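Celtby Iron Intake Tables, release notes and data card

Maintainer: Stella Were
Data cleaning: Santosh Bhardwaj, Manju Maurya
Last revised: October 18, 2025

Summary

Celtby is a set of food diary records with estimated daily iron intake. It was put together to compare two ways of turning a written diary into milligrams of iron: a lookup by food name, and a lookup by recipe. It holds 1,878 diary days from 170 adults. Each diary day is one row in days.csv. Each food or drink within a day is one row in items.csv.

The set does not contain blood test results. Intake is not the same thing as iron status, and the tables should not be used to decide whether a person is low in iron.

Files

days.csv: person code, day number, total iron, heme iron, nonheme iron, completeness flag
items.csv: person code, day number, meal slot, food code, grams, iron per 100 grams
recipes.csv: recipe code, food code, share of cooked weight
codes.txt: plain list of food codes and names

All files are UTF-8 with commas as separators. Missing values are left blank. A zero means the food was looked up and has no measurable iron.

How the diaries were collected

Adults filled in a paper diary at home and wrote down amounts in cups, spoons, slices or grams. Manju Maurya typed the entries. Ritu Rana checked a sample against the paper and corrected portion sizes where the unit had been misread. The most common error was tablespoons entered as teaspoons, mainly for lentils, seeds and molasses.

Supplements were written on a separate page and are not in this release. Fortified breakfast cereals are included as food.
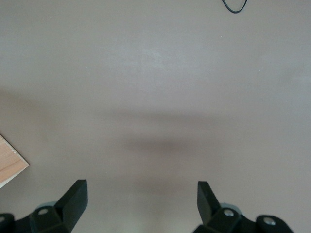 4 min read

Iron estimates

Food codes were matched to iron values with Cloka, a small script kept in the same repository. Cloka looks for an exact name first, then a name without the cooking method. Anything still unmatched goes to a list for hand coding. Rekha Vishwakarma coded that list, which came to 81 foods, most of them home recipes and regional breads.

Heme iron is set at 40 percent of total iron for meat, poultry and fish. Everything else is counted as nonheme. This is a fixed share and does not change with the cut or the cooking time. No correction is made for tea, coffee, calcium or vitamin C taken at the same meal, although the meal slot column makes it possible to add one.

Iron picked up from cast iron pans is not counted. The diary did not ask about cookware.

Completeness flag

1: all meals recorded
2: at least one meal recorded without amounts
3: total energy under 800 calories, kept but marked

Days with flag 3 may be true low intake or an unfinished diary. The comparison tables leave them out.

Known problems

Soups coded before the December update use the dry weight of beans. Affected rows have recipe codes starting with B.
Spinach is entered as raw in some rows where the diary says cooked.
Day numbers are not always in calendar order.

Versions

The current version is named Cusum. The earlier one, Bhatia, used a single value for all breads and should not be mixed with it. Person codes were reassigned between the two, so rows cannot be joined.

Corrections go in the issue tracker, with the person code, day number and food code.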